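Counting the cost of a childcare guarantee

The regional assembly's proposal for a statutory childcare guarantee runs to 290 pages, of which the funding schedule takes up eight. Lavanya Ramasamy has spent most of her time on those eight. A public finance analyst who worked on local government grants before moving to the Salian policy unit in Morport, she was asked in March to test whether the sums in the schedule support the promises in the text. Her paper was published on May 20, 2024.

Her first finding concerns the definition of a place. The proposal uses the word in two senses. In the main text it means a child attending for the full weekly entitlement. In the funding schedule it means a registered slot with a provider, whether or not a child is using it.

"If you fund slots, you pay for capacity," she says. "If you fund attendance, you pay for use. Both are workable. The difficulty is that the revenue side has been calculated on one basis and the spending side on the other, so the two columns can't be subtracted from each other."

The gap is largest in rural districts, where nurseries keep slots open that fill only in part of the year. Under an attendance formula those providers would lose income in the quiet months. Under a slot formula the assembly would carry the cost.

Where the money comes from

The guarantee would be paid for by a supplement on business property, charged above a threshold. Ramasamy accepts that the supplement could raise what the schedule says it will in its first year. She is less sure of the third and fourth years, when the schedule assumes that the tax base grows in line with wages.

"Property values are reassessed on a cycle," she says. "Wages move every year. Staff pay is the main cost in childcare, so your spending follows wages and your income follows valuations. Between valuations there is a shortfall, and the schedule has no line for it."

She proposes a reserve, built up in the opening year while take-up is still low. Dinesh Subramaniam, who drafted the schedule for the assembly's finance office, told me that a reserve had been considered and left out on legal advice. Money raised under the supplement must be spent on the purpose named in the act, and it was unclear whether holding it over would count. Ramasamy's answer is that the act has not been passed and the clause can be written to allow it.

The workforce estimate

The proposal says the guarantee will need 1,000 additional qualified staff across the region. Ramasamy went back to the register and compared the number of people holding the qualification with the number working in registered settings. She found almost 400 who were qualified and working elsewhere, and the proposal counts all of them as available.

"They are available in the sense that they exist," she says. "Whether they come back depends on the pay offer, and the pay offer isn't in the document. There is a reference to a fair settlement. You can't put that in a model."

Lucyna Urbańczyk, who runs two nurseries on the eastern side of Morport, makes a similar point from the employer's end. Her last three leavers went to the Peltis distribution site, where the hourly rate is higher and the shifts are fixed. She would take on more children under the guarantee if the hourly payment covered a room leader's wage, and at the rate in the schedule she says it does not.

Ramasamy's paper sets out a rate that would. It raises the total cost, and she recommends that the entitlement be brought in by age group, starting with three-year-olds, until the supplement has been through one valuation.

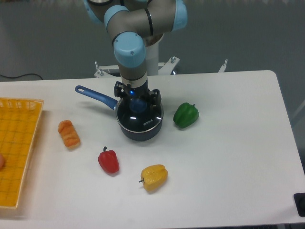

What the assembly does next

The paper goes to the assembly's budget panel along with a separate costing by the consultancy Ovedex, which uses the slot basis throughout and reaches a lower figure. Ramasamy has read it and regards the arithmetic as sound. Her objection is to the assumption that rural slots will be given up voluntarily once demand becomes clear.

"A provider that gives up a registered slot has to apply to get it back, and the application takes months," she says. "I wouldn't give one up."

Trinidad Escobar, who chairs the panel, has asked for both costings to be restated on a common basis before any vote. She has also asked for the definition of a place to be moved into the first clause of the bill. Ramasamy supports both requests and expects the restatement to narrow the difference between the two papers without removing it.

On whether the guarantee is affordable, she declines to give a single answer. The phased version is, on her figures, provided the reserve is permitted. The full version depends on a pay settlement that has yet to be negotiated, and she has left that row of the table blank.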